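Flaralus › Work with us › Vacancies

Cell Keeper (two-armed robot), Hulorthorpe workshop

Part-time to begin with, likely to grow. Reports to the workshop lead. Reference 823.

We have a robot with two arms and a great deal of cable. The robot is good at picking small things up and fairly good at putting them down again. The cable is good at getting caught on things. We are looking for someone to look after both, along with the floor mats, the grippers, the stands and the drawer where the right size of hex key ought to be.

The title went through several drafts. "Technician" brought us people who wanted a lab coat, and "engineer" brought us people who wanted to redesign the elbow. The elbow is fine. What we want is a keeper, in the sense that a lighthouse has one, though with more company and a better bus service.

What the job involves

You'll open up the cell in the morning, which means a slow walk round it with your hands in your pockets before anything is switched on. You'll check the screws on the gripper brackets, because they work loose, and you'll check them again after lunch for the same reason. You'll look at where each cable leaves the wrist and decide whether it has enough slack to let the arm reach its limits without being tugged. Too little and you are changing a connector by teatime. Too much and the arm lassoes the nearest stand.

Then you'll run the handover set. The arms pick up small packets and boxes, one at a time, over the mat. A full set is 600 picks. You log the drops, you note which gripper did the dropping, and you try not to take sides.

When a gripper closes off-centre you'll take it off, clean the fingers, put it back, set its zero and run the first 39 picks again before calling it mended. We used to call things mended sooner than that. The log for January makes poor reading.

You'll also keep the spares. At present these live in Waltico boxes labelled by somebody with strong opinions and weak handwriting. Feel free to start again. 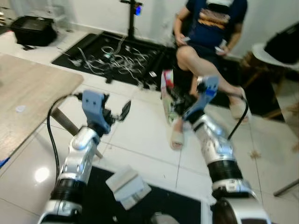
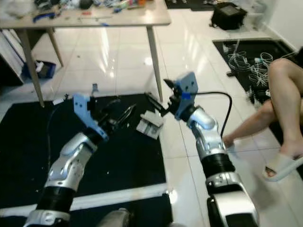
Both arms at work in the cell, with the black mat below them and the cables we keep mentioning.

An earlier applicant wrote to ask whether the cable business was really as large a part of the week as the advert made out, and said that in their last place it had been the grippers that ate the hours, the cables having been clipped down once and then left alone. We replied that we had tried clips. McAlister, who read the advert before it went up, thought the applicant had a point, and added that the clips had been put on with the arms parked, so naturally everything was too short the moment they moved. If the new person does one thing in their first month, McAlister went on, let it be routing the wrist cables with the arms at full stretch.

So that is now in the job.

What we'd like you to have

Some time spent with machines that move, of whatever sort. Packing lines, looms, stage lighting and farm kit have all served people well here. You should be able to follow a wiring diagram, and to say so when the diagram is wrong. You should be comfortable kneeling on a tiled floor for short spells. Kneepads are supplied, and they are horrible, but they are yours.

You'll need to write a plain log entry. "Left gripper slow to open, cleaned, better" is a good one. "Weird again" is not, and we have 92 of those already.

Programming is welcome but won't be tested. If you can change a number in a settings file and remember what it was before, you are ahead of several of us.

What you'll get

A proper wage, paid on time. Training on the cell from the person who has been doing this alongside another job and would dearly like to stop. A say in what we buy next. Tea is free, biscuits are by arrangement, and anything edible left on the mat is considered test material.

How to apply

Send us a page about something you kept running that would rather have stopped. Say what was wrong with it, what you tried first, and what you tried after that. A CV is useful but the page is what we read. Put the reference number at the top and send it through the contact form, choosing "Hulorthorpe workshop" from the list. "General enquiries" goes to a mailbox we are still trying to find the password for.

Those we'd like to meet will be asked in for a morning. You'll be shown the cell, handed a screwdriver and left to look round it for a while before we talk. Come in clothes you can kneel in. Doors open at half past eight, and the bell doesn't work, so knock.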